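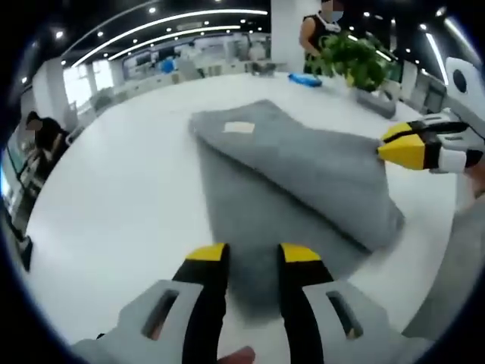
Zastuvier has opened a training floor where workers fold towels, sort cutlery and pack boxes by hand so that robots can later be taught to do the same jobs.

The company said Wednesday that the floor has been running since October and now turns out up to 2000 recorded demonstrations a day. Most are made with hand-held grippers. A worker takes one in each hand and does the task at a table, and a camera on each gripper records the motion from close up.

The first customer is Duredum, which runs commercial laundries and wants robot arms to take over part of the folding work at its Solow plant. Duredum handles hotel towels, bath mats and bed linens there. Washing and drying are already automated, but folding is still done mostly by people.

Towels are a common starting point for this kind of training. Cloth changes shape each time it is picked up, and a robot that has learned to move a box or a bottle often cannot find the corner of a towel or tell one layer from two. Zastuvier said it asks workers to begin from many different starting positions, including towels that are bunched up, turned over or already partly folded.

The company has collected 898 hours of towel folding so far. Workers are told to fold at a normal pace and to leave their mistakes in. If a corner slips, they pick it up again and keep going. Zastuvier said those recordings are useful in training a robot to recover when something goes wrong.

A smaller part of the work is done by remote control. In those sessions an operator sits away from the table and steers a pair of robot arms while watching a screen. The method gives data from the robot itself, but it is slower. Zastuvier said an operator working remotely finishes one towel in the time it takes a worker with hand-held grippers to finish 3.

The recordings are checked before they are used. Reviewers throw out any in which the camera was blocked or the gripper's position was lost. The rest go into software called Zoubi, which is trained to predict the next movement from what the camera sees.

Shifts on the floor last six hours, with a break every hour. The grippers are light, the company said, but squeezing the handle all day was hard on the hands, and a softer spring was fitted after workers complained of sore fingers. Workers also rotate among tasks during a shift.

Duredum plans to put 8 robot arms in the Solow plant for a trial next year. They will fold hand towels and bath towels only. Fitted sheets are not part of the trial, and the company said it had no date for adding them.

The laundry company said no jobs would be cut during the trial. Folding staff will feed towels to the arms and restack any that come out wrong. It did not say what would happen at the plant after the trial ends.

Zastuvier is hiring for an evening shift on the training floor. Applicants do not need experience with robots.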